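Skoline Three-Wall Display Nook: Set-Up Guide
Section 4. Hanging the baskets and dressing the table

Before you start, the rails and corner posts from Section 3 should be up and tight. If a post wobbles, go back to Section 3. We'll wait.

You will need: two wire mesh baskets, hooks, zip ties, one two-tier plant stand, the flowers of your choice, and a cup for pencils.

1. Wipe the wallpaper with a dry cloth. The Tanau pattern hides fingerprints very well and will also hide a dropped screw until you kneel on it.

2. Hang the first basket from the back rail, open side up. Push down on the rim. It should stay where you put it.

3. Fix the second basket to the left side. Zip ties are fine. Pull them snug and trim the tails, which are sharp enough to find your sleeve every time.

CAUTION: The baskets are for paper, markers and other light things. Houseplants and dictionaries go elsewhere.

4. Stand the plant stand toward the back of the table, upper shelf level. Leave the front clear so you have somewhere to work.

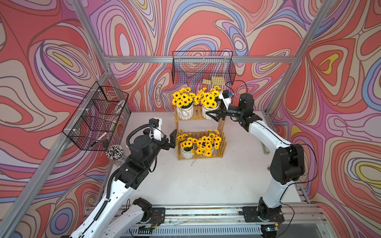
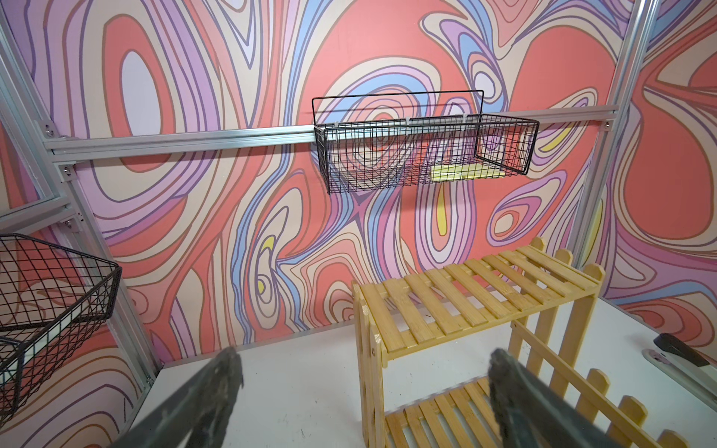
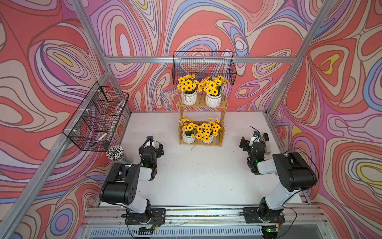

Two-tier stand and patterned walls, three views
Skoline Owner's Guide, Issue 17, page 20

5. Put the tall pots on top and the short ones below. If a pot won't fit under the upper shelf, it is a tall pot.

6. Arrange artificial flowers with the best side facing you. They don't need light or water – please don't water them. Dewanti Pasaribu in our parts office has replaced enough swollen shelf slats for one career.

7. Stand your pencils in the cup, points up, near the left wall. Points down is also possible if you enjoy surprises.

NOTE: Faint gray scuffs on a white tabletop come off with a damp cloth and mild soap. Scouring powder will remove the scuff and then keep going.

8. Step back and look. If the baskets seem crooked, check them against the rail and not against the wallpaper, where nothing is straight and never was.

Spare hooks are part 802, sold by the bag from the Histthorpe warehouse. Corner brackets are covered in Section 6.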